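Ticket 2483
Queue: Floor support, Arkitz table-setting line
Opened by: Marit Backlund
Status: Waiting on vendor (Ronik)
Subject: Arms stop between tray and plate, staff asked to "just keep an eye on it"

Marit Backlund, 7:40 am
Third stop this morning. Right arm picks from the blue tray, then sits there until someone presses Resume. No error on the panel. I've got one person standing next to it, and before June that same person did the whole job by hand. What are we saving?

Aksel Hjaltested, 8:15 am
Restarted the cell controller and reloaded the tray layout. Ran 20 picks, no stops. Dropping priority to normal.

Marit Backlund, 9:05 am
It stopped again as soon as you left. Please put the priority back.

Aksel Hjaltested, 9:30 am
Priority restored. The log shows the right arm waiting for a "clear" signal from the left. Left hand isn't reporting that it's out of the way of the plate, so the right won't move. Asked Ronik if the wait can be shortened.

Marichka Vasylenko (Ronik support), 10:50 am
Hi all, the wait is a safety setting and we don't advise changing it. Could an operator confirm each time that the left hand is clear? Please also try the sequence in the simulator with the plate in its usual spot.

Marit Backlund, 11:10 am
"An operator" is Magdolna. She was told in training she'd be supervising. Pressing a button 285 times a shift isn't supervising, and it isn't in her job description either. Who signs off on that?

Aksel Hjaltested, 1:25 pm
Simulator view from the right-hand pick step attached.

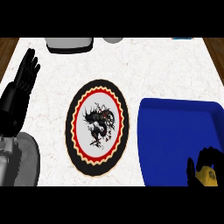
My guess is the clear zone around the plate is drawn too wide, but I can't edit zones with our login. Marichka, can you send us the zone file or open up access?

Marichka Vasylenko (Ronik support), 2:40 pm
Passed to engineering. Zone edits are a paid change under your plan.

Marit Backlund, 2:55 pm
Of course they are. Until there's a fix, Magdolna goes back to setting by hand and the cell stays off. Log it as downtime, please, and don't put it under "operator absent" like last time.

Aksel Hjaltested, 3:10 pm
Logged as equipment. Ticket stays open.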